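Lehrwerk Internationale Politik > Teil II: Verhandeln > Kapitel 5

Kapitel 5
Zwei Ufer, ein Fluss: Wie Staaten über Wasser verhandeln

Als ich zum ersten Mal ein Verhandlungsprotokoll über einen Grenzfluss gelesen habe, bin ich auf Seite 12 eingeschlafen. Ich gebe das gleich zu, damit Sie sich nicht wundern, wenn es Ihnen mit den Quellen am Ende dieses Kapitels ähnlich geht. Beim zweiten Anlauf bin ich wach geblieben, und seitdem lässt mich das Thema nicht mehr los! Man sieht an Flussverträgen nämlich sehr schön, wie Außenpolitik im Alltag funktioniert: mit Pegelständen, Fristen, beleidigten Unterhändlern und einer Menge Kaffee.

Unser Fall in diesem Kapitel ist der Malter. Er bildet auf 266 Kilometern die Grenze zwischen Ayele (westliches Ufer) und Gadero (östliches Ufer) und fließt unterwegs durch die geteilte Stadt Nesell, die Ihnen noch oft begegnen wird. Ayele braucht das Wasser vor allem für die Felder, Gadero für seine Kraftwerke. Das klingt zunächst gut vereinbar, wird aber jedes Jahr im Juni schwierig, wenn die Bauern bewässern wollen und die Stauseen oben noch nicht voll sind. 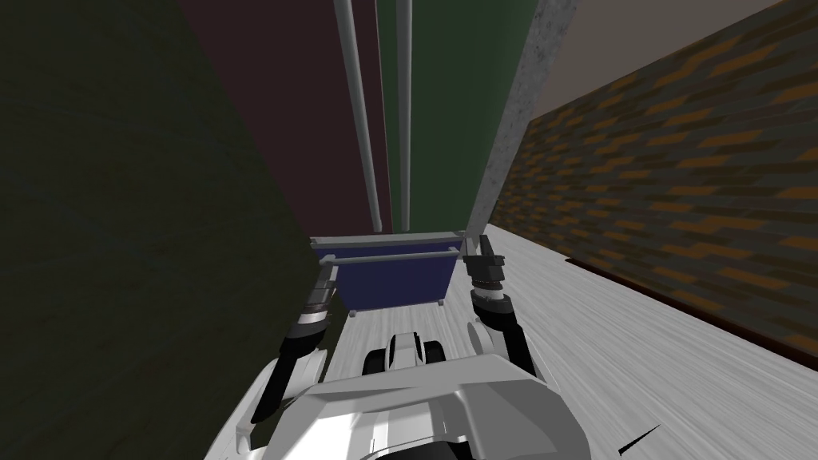 Beginnen wir mit der Frage, wer da eigentlich mit wem am Tisch sitzt. In vielen Darstellungen (auch in meinen eigenen älteren Vorlesungen, fürchte ich) treten zwei Staaten auf, die gleich gebaut sind und dieselben Mittel haben. Das ist dann wie bei den beiden Roboterarmen im Bild: Was links nach vorn reicht, findet rechts sein Spiegelbild, schwarzer Unterarm hier, schwarzer Unterarm dort, und beide gehören zum selben Rumpf. Für ein Modell ist diese Symmetrie bequem. Am Malter hilft sie uns wenig. Gadero liegt mit seinen Talsperren am längeren Hebel, Ayele hat dafür den einzigen Hafen an der Mündung, und die Delegationen waren von Anfang an verschieden groß und verschieden geduldig.

Merken Sie sich deshalb gleich den ersten Begriff dieses Kapitels, die Asymmetrie. Gemeint ist, dass die Parteien ungleich auf eine Einigung angewiesen sind. Wer länger warten kann, verhandelt entspannter – und wer entspannter verhandelt, bekommt oft die besseren Klauseln. Der zweite Begriff ist die Themenverknüpfung. Gadero gab beim Wasser erst nach, als Ayele über Hafengebühren reden wollte. Vorher hatte man sich jahrelang über Kubikmeter gestritten. 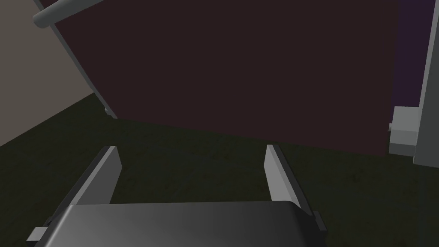 Solche Verknüpfungen haben natürlich ihren Preis. Je mehr Themen auf dem Tisch liegen, desto mehr Ministerien wollen mitreden, und desto dicker werden die Akten. Die Mitschriften der Malter-Gespräche umfassen 1354 Seiten, der fertige Vertrag hat 80 Artikel, und ganze 2 davon regeln, was bei Dürre passieren soll. Ausgerechnet diese beiden werden uns im Abschnitt 5.3 beschäftigen, denn um sie wird bis heute gestritten.

Iida Lahtinen, die das Sekretariat der Flusskommission in Nesell geleitet hat, hat mir einmal erzählt, am meisten sei in den Pausen geschehen. Im Saal lasen die Delegationen ihre Erklärungen vor, draußen auf dem Flur verglichen die Hydrologen beider Länder ihre Tabellen und stellten fest, dass sie an verschiedenen Stellen gemessen hatten. Danach ging es plötzlich voran! In den Mitschriften steht davon kein Wort, was Sie beim Arbeiten mit amtlichen Quellen immer im Hinterkopf behalten sollten.

Bevor Sie weiterlesen, nehmen Sie sich bitte ein Blatt Papier und notieren Sie, was Sie an Gaderos Stelle im Juni eines trockenen Jahres tun würden. Heben Sie das Blatt auf, wir brauchen es in Abschnitt 5.4 wieder.

5.1 Oberlieger und Unterlieger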